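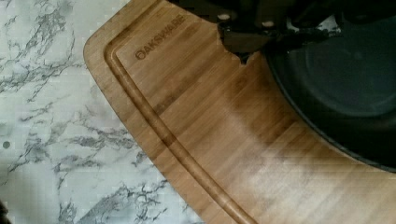 Bamboo board with juice groove, Oaksware logo at the corner.

How to oil a bamboo cutting board with a groove

Bamboo boards are made of narrow strips glued side by side. The glue lines hold up well, but the strips dry out and the surface turns fuzzy. Oil the board when water stops beading on it. In the Iltirville test kitchen that works out to every 17 to 19 days.

You need:
Food-grade mineral oil
Two lint-free cloths
A small stiff brush
320-grit sandpaper (only if the surface is rough)

1. Scrub the board with hot water and a little dish soap. Run the brush along the full length of the groove. Fat collects at the bottom of the channel, and oil will not soak in through it.

2. Rinse, wipe, and stand the board on edge overnight. Do not lay it flat on a stone countertop to dry – the underside stays damp and the board can cup.

3. Sand any rough patches along the strips, never across them. Use light pressure near an engraved logo, as the mark is often shallow. Wipe off the dust.

4. Apply oil to the flat area with a cloth. For the groove, wrap the cloth over a fingertip and follow the curve. Do not pour oil into the channel.

5. Coat the rim and the back. Both faces need the same amount.

6. Wait 2 hours, then buff off the excess with the dry cloth. Any oil left standing in the groove will turn sticky.

If the board still looks pale the next morning, repeat steps 4 to 6. A board that has never been oiled usually takes a second coat.

Text: Iker Vidal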